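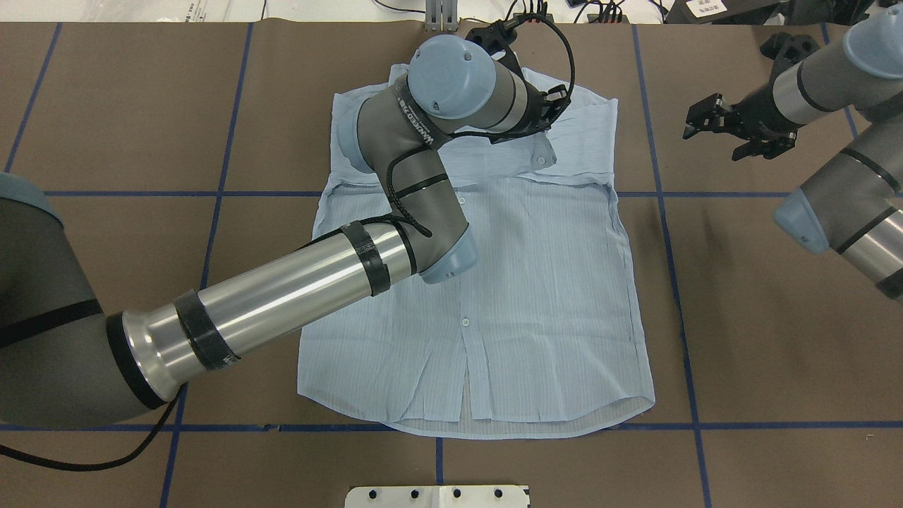 Anil Sundaram wanted to know, before I'd even sat down to write this, whether shirts had stopped eating our whole afternoon. Fair question, and since he asked it in front of everyone at the Clornbridge meeting, I'll start there. The answer is mostly yes. Shirts are still the slowest thing we fold, but they don't back up the way they did in December, when the hanging rail was full and we had button-ups stacked over the backs of chairs.

March 21, 2023

So, where we are with the clothing room. You gave us 3290 dollars in the second round, and the plan was to get donated clothes sorted, folded and out to families faster, and in better shape when they arrive. We've now sent out 580 folded pieces under this grant. That's shirts, pants, kids' tops and a lot of sweaters (so many sweaters!), and it doesn't include coats, which go out on hangers and are Teresa Phelan's department.

The biggest change is the table. We used to fold on whatever was free, and every person had their own idea of how wide a folded shirt should be, so the stacks leaned and slid and had to be done over. Now there's brown paper down and dark blue tape marking it off in big rectangles. You lay the shirt face-up, get the hem lined up just above a tape line, smooth it flat and go from there. It cost next to nothing and I wish we'd done it a year ago. Kenji wanted to paint the lines on. I'm glad we held off, as we've already moved one of them.

Button-ups are worth a few words of their own, because they're what slowed us down. A T-shirt forgives you. A striped dress shirt doesn't — the stripes show you right away if one side has been pulled lower than the other, and the side seam likes to bunch up while you're busy with the collar. Then there's the top third, which wants to fold over on itself when you set the shirt down, and if you don't catch it you've pressed a crease straight across somebody's chest. What we do now is button the front before anything else, then flatten from the collar down to the hem, then out to the side seams, and only then bring the sleeves in. Isabelle timed herself both ways and says she's faster with the buttoning, even though it's an extra step. I was sure she was wrong and she wasn't.

We do still argue about buttons. Doing up every single one takes forever. Teresa does the top, the middle and the last one. I do more than that down at the bottom because the placket gaps open near the hem and catches when you slide the next shirt on top. We haven't settled it and I don't think it matters much to the families.

Money. The shelving from Ortner was the largest piece and it came in a little under the quote. The steamer is a Fenix and it works fine, but the hose is shorter than we expected, so it has to live at the end of the table. Paper and tape barely register. We have some 55 dollars left over, and I'd like to spend it on size labels for the shelf edges if that's all right with you. Jinfeng Yuan has the receipts in one folder and can send copies whenever you want them.

What hasn't gone well: the Ziltitz bins. We bought 3 of them for outgoing orders and they're too deep. Anything on the bottom gets squashed, and a nicely folded shirt comes out looking like it was slept in. We've been using them for socks and scarves instead, where it makes no difference, and sending shirts out in flat boxes that the shoe store saves for us. If I were filling in the application again I'd leave the bins off.

I also promised you a written folding guide by now and it isn't finished. The pages for pants and sweaters are done. The shirt page has been rewritten more times than I'd like to admit, mostly over those buttons, and Isabelle wants drawings because the part about the sleeves makes no sense in words. She's right about that too. I'm aiming to send you the whole thing with the next report.

For the coming months we'd like to get better at kids' clothes, which are fiddly at this size of rectangle, so we may tape off a smaller section at one end for them. School shirts will start coming in before summer is over and I want the new shelves labeled well ahead of that. Anil has asked for a count by size next time. I said I'd try.

If you want to stop by and see the table in use, mornings are best. Bring a shirt and we'll put you to work.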